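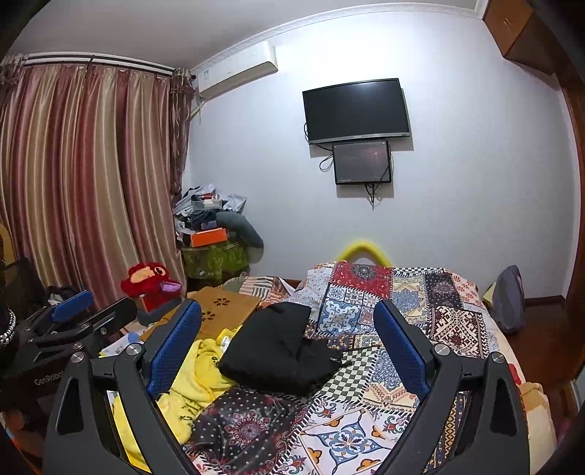 Nomesetti patchwork-print bedspread

A light cover for every day, printed with many different squares. No two neighbours on the bed are from the same family: there is a red patch with a dark round medallion, a cream one with a grey-blue floral motif, a black one with a pale mandala, and a pale one with small coral-red flowers. Each square has a border of black and white stripes which look like stitches. The stitches are printed, so there is no seam for a ring or a cat's claw to catch in.

Why we like it

With so many patterns together, the cover is very forgiving. Plain pillowcases go well with it, and almost any colour you already have in the room will be repeated somewhere in the print. If you prefer a more quiet side, turn it over — the reverse is one plain colour, the same cream as in the floral squares.

The Nomesetti is the busiest design in our Temba range. Customers who find it too much usually choose the Temba Plain, which has the same size and the same cloth.

Details

Cloth: cotton, woven and printed in Celavport
Filling: none, single layer with lining
Edges: folded and sewn, 2 cm
Weight: 700 g in the single size
Sizes: single, double, king
Colours: one print only
Item comes folded in a paper band

Which size to choose

Please measure the mattress and also its height. The cover should hang a little on both sides, but it is not made to reach the floor. For a thick mattress we advise to take one size bigger. Between double and king the price difference is small, and many customers with a double bed take the king.

Please note that the print is cut from a long roll. It can start with another row of squares on your piece than on ours, so the red medallion will not always come at the same corner. We can not choose the position for single orders.

Washing

Wash the first time alone, at 30 degrees, with the printed side inside. Later you can wash it with other dark things. Do not bleach. Line drying is best, in the shade if possible, as the maroon and the coral are the first colours to become pale in strong sun. Iron on the reverse with medium heat. It will shrink a little in the first wash, up to 3 per cent, and the sizes we sell already allow for this.

Delivery and returns

We send from our shop in Tanurham within 2 working days. You have 16 days to return the cover if it is unwashed and has its paper band — a band which is opened carefully is no problem. In August the workshop in Celavport is closed, and sizes which are sold out then come back in the month after.

Page last changed: 2025-03-15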